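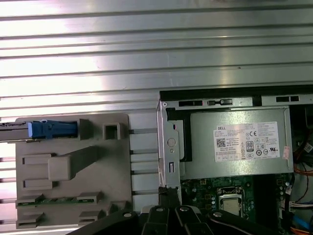

A blue latch on a gray plastic bracket, against ribbed metal.

Why I Still Want a Paper Timetable

When I came to live in Judlow, I did not speak the language well, and the first text I could read from start to end was the bus timetable. It hung in a glass case near the post office. I learned the numbers from it, and the word for "except," and I learned that the last bus to Dawber leaves at 8:06 in the evening. I remember this better than my first address.

This spring the town took the timetables away. Now there is a small sign that asks us to look at our telephones. The bus company says the information on the telephone is more correct, and I believe it. When line 20 is late, the telephone knows it and the paper does not. I am not against it. I use it also, almost every morning.

But a timetable on the wall does something more than give the hour of the next bus. It shows the whole day in one look. You see that there are many buses before work and then a long hole after lunch, and you plan your life by this hole. The telephone tells me only what comes next -- five minutes, then it changes to four. I know more about the next bus and less about the line.

There is also the matter of a promise. When a company prints an hour and puts it behind glass, it has given its word in public, and everybody who stands there has read the same word. If the bus does not come, we can point with a finger. On the screen the late bus simply receives a new time, and after this it is not late anymore. My neighbor waited 215 minutes in total during August, she wrote it all down in a notebook, and the company answered that its system showed no serious delay.

I grew up in Drarnuritz, where the trains were bad and the timetables were beautiful. They were printed on yellow paper and changed twice in the year, and my father brought one home and put it inside the kitchen cupboard door. We did not travel much. Still, I knew that at 5 in the morning a train was going to the sea, and sometimes I woke up and thought of it.

Print one page for each stop. Let the telephone correct it when the bus is late, and leave the page where it is, so that we can compare.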